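Reading time: 2 min

Nava two-arm cloth handling cell: product page and safety notice

The Nava is a table-top cell with two arms for folding, sorting and presenting soft goods. It is built by Pace at our workshop in Otwood and it is delivered ready to be fixed to the floor. Most of our customers use it for garments, towels and small bed linen.

Please read this page before you order, and also if you already own a Nava with grippers delivered before January. In these units we have found a fault in the gripper release, and we want to explain it in a clear way.

What went wrong

At a customer site in Canbridge, one arm did not open its fingers when the program asked for it. The other arm had already started its return movement. The garment was pulled tight between the two arms, the seam tore, and the first arm was turned out of its rest position. The operator was standing outside the marked area and was not hurt. The emergency stop worked as it should.

We took both grippers back to Otwood and ran the same program again for 195 cycles. The late release came back 12 times. In each case the finger screw had turned a little in its hole, and the finger was rubbing on the part next to it. The controller believed that the gripper was open when it was still closed. The fault is more likely with thin knitted cloth, where a small remaining grip is enough to hold the fabric.
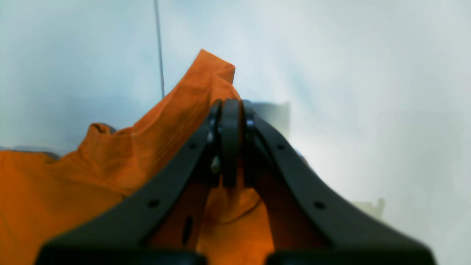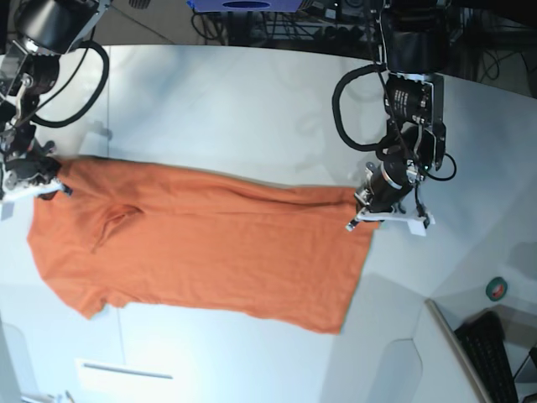

Issue 2

The first picture is a close view past the gripper fingers to the orange cloth; the second shows a T-shirt held at both ends by the two arms.

What we have changed

New grippers are delivered with a locking screw and a longer finger seat. The software now checks the position of the fingers before it allows the second arm to move. If the two arms do not agree, both of them stop and hold their position. They do not try again by themselves.

What you should do

Switch off the cell and wait until the arms are at rest. Try to move each finger sideways with your hand. If you feel any play, do not use the cell with two arms on one piece. Single-arm work is permitted at reduced speed until the repair kit is fitted.

Never reach in to free a garment which is held between the arms. Press the stop first, then support the cloth and open the grippers with the hand control.

Repair kit

The kit contains two pairs of fingers, locking screws and the software update. It is free of charge for all units concerned. Fitting takes almost 21 minutes for each arm with the tool supplied. Please have the serial number of the cell ready when you contact the Otwood workshop. It is printed on the plate behind the controller door.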